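Plornen Shared Workshop
Inspection Checklist: Hand-Held Gripper Build, Stage Two
Form 554

Scope. This checklist applies to the hand-held gripper units assembled by members under the Plornen build program. It is completed before a unit is used at a table and again before it is returned to the storage shelf. Items marked R must be resolved before use. Items marked C carry a comment only.

Section A. Gripper body and finger

A1. Finger seated in the body opening, no play when pressed sideways. PASS
Comment: Checked by hand with the unit powered off. Retaining screws tightened to the value on the Laryea build sheet.

A2. Finger plates free of cracks and lifted edges. PASS

A3. Gasket at the finger opening. C
Comment: Slight wear and scuffing at the lower left rim. Recheck in August. A replacement is in the parts drawer under stock number 865.

A4. Horizontal arm and knob secure. PASS
Comment: The knob must not turn under finger pressure. Members have asked whether thread locker is permitted on this part — it is, in the removable grade only.

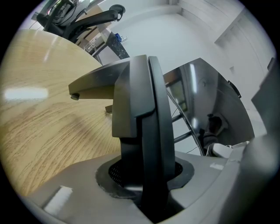
Item A3: finger, arm and base opening, table side.

A5. Connector at the side of the body. PASS
Comment: Push to confirm that it is fully home. Do not pull on the cable to test it.

A6. Glossy panel clean and undamaged. PASS
Comment: Wipe with a dry microfiber cloth. Solvent cleaners are not to be used on any part of the unit.

Section B. Electrical

B1. Cisard power supply labeled and within its test period. PASS
Comment: Supply 1918. The label is on the underside and should be moved to the top face at the next test.

B2. Vent grilles unobstructed. PASS

B3. Stop switch tested from a standing position and from a chair. R
Comment: The standing test was satisfactory. The seated test was not carried out and must be entered before sign-off.

Section C. Room and working area

C1. Walking route to the glass doors kept open. PASS
Comment: Chairs are to be pushed in when a session ends. The route is checked from the position where the operator will stand.

C2. Cables at the wall screen. C
Comment: Cables hang beside the pole and should be tied back to it. Pulside cable wraps are available at the bench.

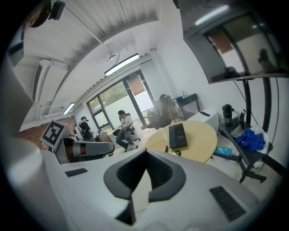
Page last changed: August, 16:40. Replaces revision 7.

C3. Rolling cart. C
Comment: The top shelf is in use for a water bottle, a cloth and a bag. Drinks are to be kept away from open units at all times. Casters are to be locked whenever the cart is left standing.

C4. Floor clear of small items. R
Comment: One small teal item on the floor beneath the cart, near the round table. To be picked up before the next session.

C5. Marker card on each unit flat, clean and firmly attached. PASS
Comment: A card that has started to peel is to be replaced, not taped over.

C6. Persons in the room informed before a unit is powered. PASS
Comment: A spoken notice is required. Anyone wearing a headset must also acknowledge by hand signal.

Result: CONDITIONAL. Items B3 and C4 remain open. The unit stays tagged until both are entered as resolved on this form.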